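Cloltgate: a tableware glaze recipe list

Version 8, still growing

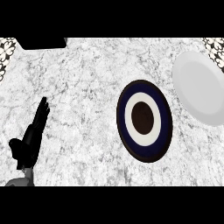

A navy-rimmed plate on marble (render).

G'day, and thanks for poking around. Cloltgate is my collection of glaze recipes for plates, bowls and mugs, typed up from notebooks I've been hauling between share houses for 18 years. There are 200 recipes in it now, mostly mid-fire, with a handful of earthenware ones I couldn't bear to leave out (the honey amber is a ripper!).

What's in the folder

recipes.csv has one glaze per row: name, base, colourants, cone, atmosphere and my notes. Amounts are percentages by dry weight, with colourants added on top of the base, so don't panic when a row goes past 100.
suppliers.csv is where I swap materials around when something disappears from the shops. It's a bit of a mess, sorry.
notes.txt is me rambling about crazing, mainly.

Where it came from

About half the blues are Griet Verhoeven's, and she's happy for them to be shared as long as her name stays in the source column. Aitana Segura sent the tin whites in January, and I've retyped them twice after mixing up two frits. The rest are mine, or came off club noticeboards so long ago that the source column just says "unknown". If one's yours, sing out and I'll fix it!

Before you eat off anything

None of these have been lab tested for leaching. I do the lemon slice overnight and look for a colour change, and that's a rough check at best. Anything with manganese or a heavy dose of copper has "outside only" in the use column, so please keep it off the part your tea touches. And wear a proper respirator when you're mixing, not a hanky.

Known problems

Eight rows have no cone listed. I reckon they're cone 6 but haven't refired them.
"Grey" and "gray" both turn up in the names, so search for both.
Row order changed in this version. Use the glaze name if you're linking to one.

Using it

Copy it, change it, sell the pots. Credit would be lovely. Corrections can go in the issues list, with your cone and clay body if you've got them.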